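3.2 Setting and drink provision

The study took place at the Lerkgate conference centre over 32 working days. Delegates had free access to drinks during the morning and afternoon breaks, and no food was served at the same tables. Staff refilled the dispensers before each break and noted the volume added on a paper sheet – a method already in use at the site, which we left unchanged. Two layouts were compared. In the paired layout, dispensers stood next to each other on one table; in the split layout, they were placed at opposite ends of the room. The layout was changed every 4 days. Queue length was recorded by Angus Tosh, and the refill sheets were checked by Ross Farquharson against the kitchen's own stock records. Days on which the two sources differed by more than 5 per cent were left out of the analysis. In all, 1150 visits to the drinks tables were recorded. Delegates were told of the study by a notice at the entrance, and no names were taken. The paired layout followed earlier work by Okoro on waiting times in staff canteens.

Figure 2. Two drinks dispensers side by side on a white table, each on a stainless steel base with a drip tray.
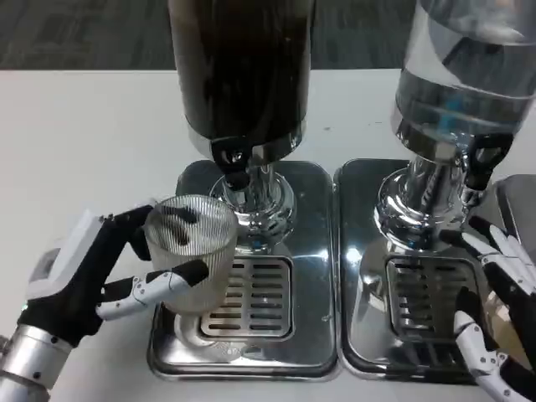

3.3 Measures

The main measure was the time between joining the queue and leaving the table with a drink.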